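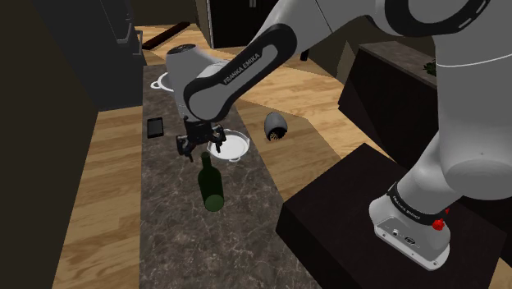 The simulated counter, with the arm over a bottle on its side and the gripper open.

How to hand a boring job to a robot arm without losing the people who used to do it

At Teshome we run a catering kitchen in Clundstead and a smaller one in Drurgate, and both of them end every function the same way: counters covered in bottles, dishes and plates, and a crew who have been standing up since lunch. Clearing is the job we are handing over first. It has no fans.

Everything below is how we do it in simulation, before any metal is bolted to any counter. We call the whole business Kukton, after a name one of our managers liked the sound of. The steps should work for any team with a dull task and a mixed opinion of robots.

Before you start

You'll need someone who can run the simulator, someone who does the real job, and 20 minutes of their time together in front of one screen. The second person is the one everybody forgets to invite. Put them in the chair nearest the screen and pay them for being there.

Step 1. Write the job down as it is done

Ask your clearing crew to talk you through it. Do not ask the person who wrote the manual. Our manual said "remove glassware." The crew's version covered which bottles get saved for the cooks, where you put a dish while you're wiping under it, and what to do when a guest is still leaning on the counter telling you about his boat. The robot can have the first two. The boat stays with us for now.

Step 2. Make the simulated kitchen messy

A clean model kitchen teaches you nothing about a Saturday's worth of guests. Tip things over. Leave a plate where a hand would have left it, put a phone on the counter, let something end up on the floor. If your crew looks at the screen and says "yeah, that's about right," stop adding things.

Step 3. Pick one object and one result

We chose a green bottle, and the result we want is the bottle held upright over the counter. Bottles are good for this. They roll, they're narrow at one end, and everyone in the building has an opinion on how to pick one up.

Write the result as something a person could check by looking. "Handles bottle appropriately" is the sort of line that gets signed off by people who never have to mop.

Step 4. Check the approach from above

A side view flatters everyone. Switch to the overhead view and look at where the fingers are in relation to the neck. Then ask your crew member where they would grab it. Ours said "by the neck, obviously," and the engineer wrote it down as if it had come off a mountain.

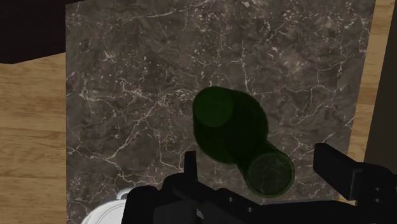
Overhead view. The neck is between the fingers; check this before you close anything.

Dark glass on dark veined marble is a mean combination, so include one. Your real counters won't be chosen for the robot's convenience, and neither will the wine.

Step 5. Run it a lot, then read the failures out loud

We ran the bottle 1,000 times in April before showing it to the full crew. Save the bad runs and play those first. A roomful of people who have been told a machine is coming for their shift will relax a good deal once they've watched it miss a bottle - and they will also start telling you why it missed, which you would otherwise pay a consultant for.

Step 6. Say what happens to the hours

Do this before the demo with the nice lighting. Put it on paper: whose hours change, when, and what they'll be doing in the time that comes free. At our place the late clearing shift gets shorter, and two people move to prep on the same pay. One of them wanted to. The other is still thinking it over, and we've left the clearing slot open for her.

Also name who is allowed to stop the arm. The answer should be "anyone in the room," and it should be on the wall in large type.

Step 7. Show the version that looks finished, and call it a simulation

Once you have an upright hold, show it. Use the word "simulated" every time you do. Drop it once and by the end of the day half the building will believe the thing starts next week.
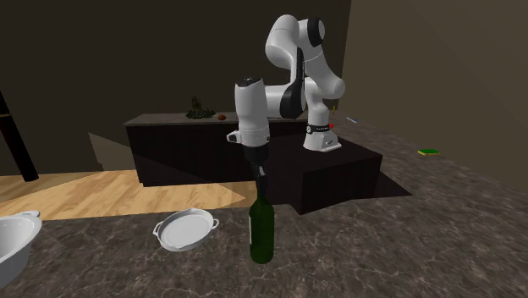 Tia Fairclough wrote in to say that we had skipped the part where the crew gets to say no. At her kitchen they did the bottle, the demo and the paper about hours, and then found that the late shift was the only time the older hands got to train the new ones, over the clearing. Take away the clearing, she wrote, and you had better find another place for the talking.

She's right, and we've added a step.

Step 8. Ask what else happens during the job

Sit in on the task for a couple of nights with your mouth shut. Note who teaches whom, who checks the fridge on the way past, who notices that the new kid hasn't eaten. Each of those needs a new home on the rota before the arm goes in. We had to move the training half of our late shift to the start of prep, and the crew picked the time.

Updated 12th September. Kukton is still in simulation at both sites, and the bottles in Clundstead are still cleared by hand.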